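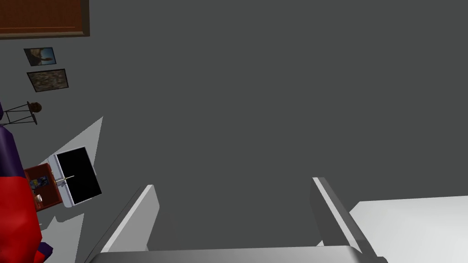

Fig. 2. Flat gray wall, pictures hung on the left.

4. Picking the wall for your Toton shelf

Pick the wall before you open the hardware bag. Once the rail is up it stays up.

4.1 Run a stud finder left to right at shoulder height. Mark both edges of each stud in pencil.
4.2 Go over it again 18 inches lower. Marks should line up. If not, trust the lower set and re-check the top.
4.3 Look for outlets and switches. Wires usualy run straight up or down from them, so keep the rail clear of that line.
4.4 Hold the rail up, level on top. Mark two holes, studs only.
4.5 Drill. Vacuum the dust.
4.6 Drive the long screws till snug. Stop there. Don't use an impact driver.

NOTE: Studs wider apart than 24 inches? You need the Haltex bridge plate, sold seperately. Same screws.

NOTE: Fresh paint - wait until it's fully cured, or the rail pads will stick and peel it.

CAUTION: Max load 100 lb, spread evenly. Drywall anchors alone will NOT hold this. Masonry walls, see section 6.

CAUTION: Power off at the breaker if drilling anywhere near an outlet.

4.7 Hang the shelf, front lip up. Push down until both hooks click.
4.8 Tug test. Any wobble, take it off and tighten the rail.

Rail bent or screws missing: write to Marius Marinescu, Flonham parts desk. Include the batch code from the bag. Replacements ship slower in December.

Next: section 5, adding a second shelf.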